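The planner that is allowed to wait

Ailsa MacLeish has worked on motion planning at Nyitrai for long enough to distrust a quick answer. When we speak she is testing Plumano, a planner for robot arms, in a simulated kitchen.

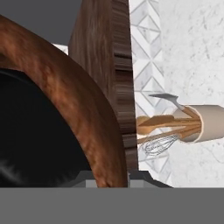

The simulated kitchen, with the utensils in their crock. 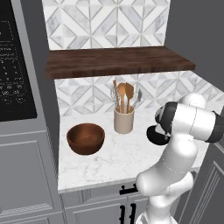

"People ask me first about speed," she says. "I understand it, but a fast path that brushes against a spoon handle is a bad path." Her team keeps 1,184 start positions in the test set. After each change in the code the planner must solve all of them again, and 51 are still marked as difficult.

The difficult ones have something in common. The goal lies close to thin objects, and the collision model makes these fatter than they are. "The whisk becomes a kind of balloon with solid walls," MacLeish explains. "Then the planner says there is no way through, and from its point of view it is right."

Her colleague Thaddäus Mayrhofer wanted finer shapes everywhere. She was against this - the checking time would grow too much. They agreed on finer shapes only within 20 centimetres of the goal, and the old ones elsewhere. It took 114 commits to get there, many of them, she admits, to repair the earlier ones.

What is still missing is a good message when planning fails. At present the log gives a number. "I would like it to tell me which object was in the way," she says. "For this I have a branch, but it is not finished."

Contact | © Clomdale | Back to top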